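4.2 Seasonal decoration in the living room

Households in the Stustville sample were asked to describe how they changed the main living space between late summer and the end of autumn. The question was left open on purpose, and respondents were free to speak of furniture, textiles, lighting or small ornaments. Most spoke first of textiles. Cushion covers and throws were changed earlier in the season than any other item, commonly in September, and were often the only items changed in rented homes, where fixings to walls and doors were restricted by the terms of the tenancy.

Colour was discussed at length. Older accounts of autumn decoration treat red, rust and gold as the standard palette, and several households still kept to it. A second group had moved to undyed linen, oatmeal wool, dried grasses and pale gourds, and described the change as a wish for a calmer room. We refer to these two groups as the warm and the neutral households. The division is not a strict one. Six households used a neutral scheme in the living room and a warm scheme on the front step or in the hall, and were counted in both groups for the purposes of Section 4.3.

Brown kraft paper came up in both groups, as a table covering for shared meals and as a wrapping for jars and plant pots. It was valued for its low price and for the ease with which it could be written upon or marked out with tape.
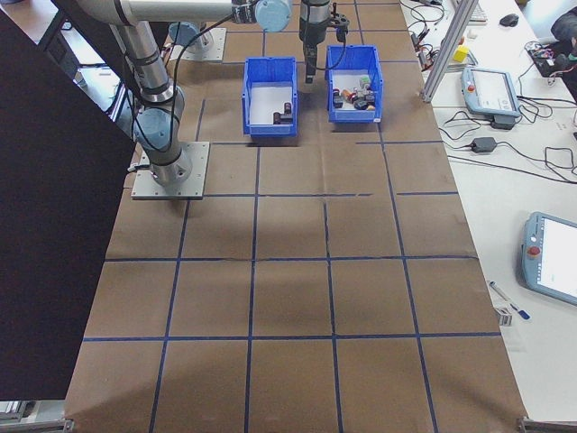

Figure 3. Brown kraft paper laid over a work table and divided into a grid with dark blue tape.

The paper creases readily, and respondents differed in how far they minded this. Neutral households tended to regard creasing as part of the appearance of the material. Warm households more often replaced the paper after a single meal, or laid a cloth runner along the middle of the table.

Storage proved to be a stronger influence on decoration than we had expected at the planning stage. Of the 28 households interviewed, almost all kept seasonal items in the loft, under a bed or in a hall cupboard, and the amount displayed in a given year followed closely from the amount that could be reached without a ladder. Households with easy access to their boxes made changes in stages over several weeks. Those with poor access brought everything down at once, put out what came to hand and returned the remainder unopened. One respondent in the Druvitz terraces had not opened the lowest box in eight years and could not say with confidence what it held.
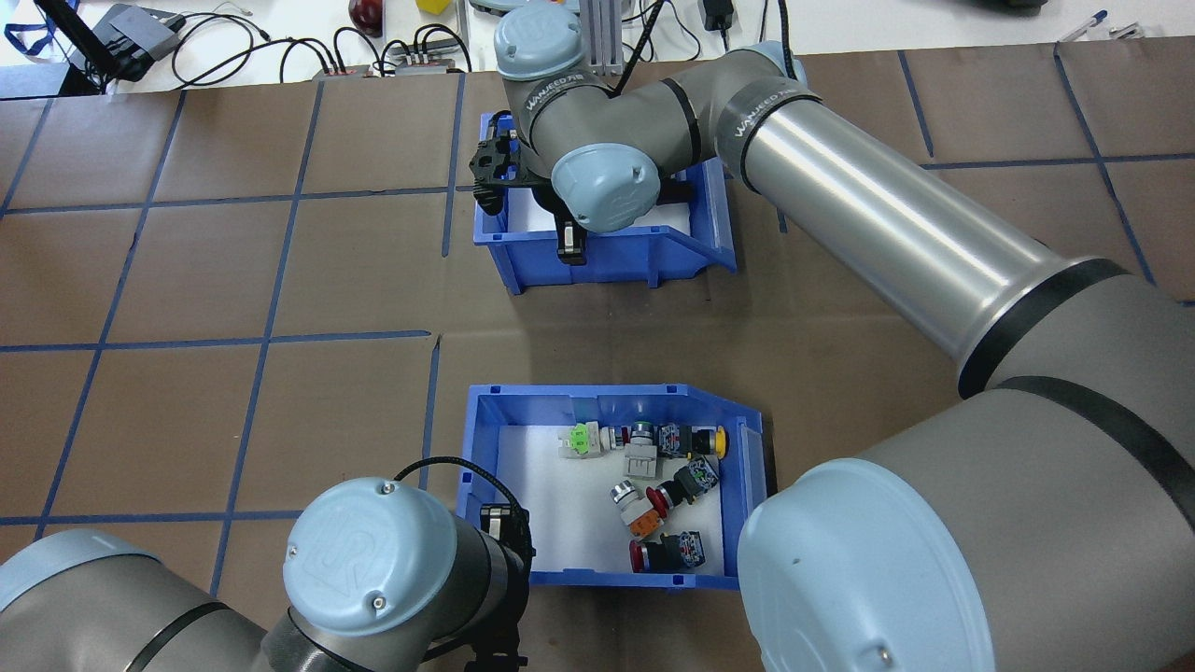 Labelling was uneven. Where boxes were labelled, the label gave the season more often than the contents, so that wreaths, candle holders and table linen were commonly packed together. Respondents who had adopted a neutral scheme reported keeping their older, brighter items in full, in some cases beside the newer ones and in some cases in a relative's house. Very few had given anything away. The reasons offered were sentimental in the main, although the cost of replacing good artificial foliage was also mentioned.

These findings agree in part with the earlier Taheri survey, which recorded a similar reluctance to dispose of seasonal goods but found less interest in pale or natural colours. The difference may reflect the age of the housing. The Taheri homes had small windows and dark timber, and their occupants spoke of bright textiles as a means of lifting the room. Homes on the Dideck estate, which make up a large part of the present sample, have wider windows and white walls, and five of the households there said that strong reds looked harsh in the afternoon light. Lighting is taken up again in Section 4.4, together with the use of candles and table lamps after dusk.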